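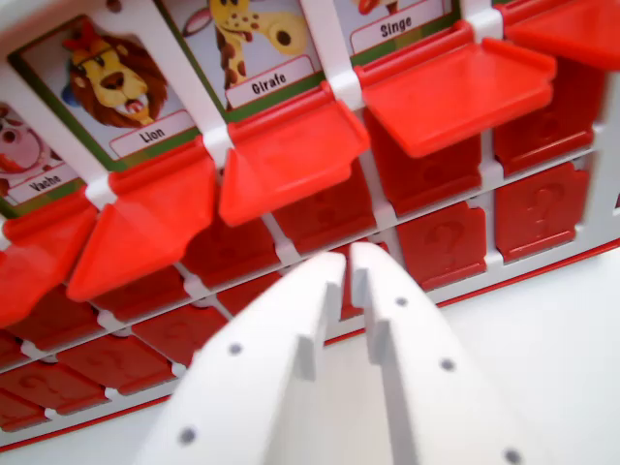 Visit report: Surex open day, game hall

The Surex open day ran on 1st November in the Bolon building. Entry was free, and the game hall was on floor 2. Most of the morning went on the guessing games.

The animal game uses a white board with red flaps. Each closed flap carries a raised question mark. Tipped forward, it uncovers a card with a cartoon animal and a name label. The labels on this set are in French: Vache, Lion, Girafe, Singe. The type is black on white and easy to read at table distance.

Rounds were capped at 4 minutes. That was enough for adults – younger players needed longer with the French names. Staff kept a translation sheet at the desk.

Mikuš had the stand opposite, table 26, with spare cards for older sets. Stastska showed storage boxes and sold out before lunch.

The hall closed at 3. The next open day is planned for February.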